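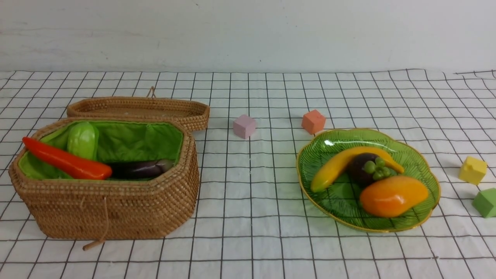 Selim Şimşekoğlu asked under the previous page whether the lining of an eight-sided basket has to be glued in, as he had tried it twice and the fabric pulled tight across the corners each time. It does not. A glued lining cannot be washed, and glue stiffens the wadding. The method below uses a gathered lining, sewn to the basket at the rim only, which lets the fabric fold where it needs to and leaves the corners free.

The instructions are for an octagonal woven basket with a separate lid and a cord-and-toggle closure at the front. They work for a round basket without changes. For a square one, see the note at the end.

What you need

Quilted cotton, pre-quilted by the metre, washed once before cutting. I used a bright green one. A plain cotton will gather more tightly but gives no padding.
Strong polyester thread, close to the colour of the cane.
A curved needle. A straight one can be used on a loose weave, but it is slow.
Narrow flat elastic, or a length of cotton tape if you prefer a fixed edge.
Tape measure, pins, fabric clips, tailor's chalk.
Thin cord and one wooden toggle, if the closure needs replacing.

Measuring

Measure the inside of the basket, never the outside. The coils take up more room than they appear to, and a lining cut to the outside size will bunch at the bottom.

1. Run the tape along the inside of the rim, pressing it into each corner. Mine came to 1010 mm, entered on the cutting sheet as 101 cm.
2. Measure the depth from the rim down to the base at a flat side and again at a corner. Use the larger figure.
3. Lay a sheet of paper in the base and crease it along the edges with a thumbnail. Cut on the crease. This is the base pattern.

Cutting

Cut the side strip one and a half times the rim measurement. Less than this and the gathers flatten out over the corners; more and the lining takes up too much of the inside. The height of the strip is the depth plus 4 cm, of which 3 cm is for the casing and 1 cm for the bottom seam.

Cut the base from the paper pattern with a 1 cm allowance all round. Mark the eight corners on the wrong side with chalk.

Sewing the lining

1. Join the short ends of the strip, right sides together. Press the seam open with a cool iron. A hot iron flattens the quilting for good.
2. Fold the top edge down 3 cm and stitch close to the raw edge, leaving a gap for the elastic.
3. Run two rows of long stitches along the bottom edge, 5 mm apart.
4. Divide the strip into eight equal parts and mark each with a pin. Match the pins to the corner marks on the base.
5. Draw up the threads until the strip fits the base. Spread the gathers evenly between pins, then stitch.
6. Thread the elastic, draw it up to the rim measurement, join the ends and close the gap.

Quilted fabric is bulky at the bottom seam. Trim the wadding out of the seam allowance before turning – a small pair of scissors held flat will do it.

Fixing at the rim

Put the lining in the basket with the strip seam at the back. Clip it at each corner, level with the top coil or just under it. With the curved needle, pass the thread through the edge of the casing and round the coil, then back. One stitch at each corner and two along each side is enough. Do not pull the thread hard, as older cane can split.

To wash the lining, cut these stitches and lift it out. Resewing takes less time than scrubbing it in place.

The closure

The cord comes through the front rim and should hang freely when the lid is off. Fit it after the lining, so that it isn't caught in the casing. Thread the toggle, knot the end, and test the length with the lid closed – too long a cord lets the lid lift when the basket is carried. The small loop on the lid needs only a knot on the inner side.

Use as a vegetable basket

A lined basket is suitable for play food, napkins or bread in a cloth. I wouldn't keep real vegetables directly on the quilting. Peppers mark it if they soften, and soil from root vegetables works down into the stitching. Toy ones can go straight in.

Note on square baskets

Cut the side strip at one and a quarter times the rim, and put most of the gathers within 5 cm of each corner.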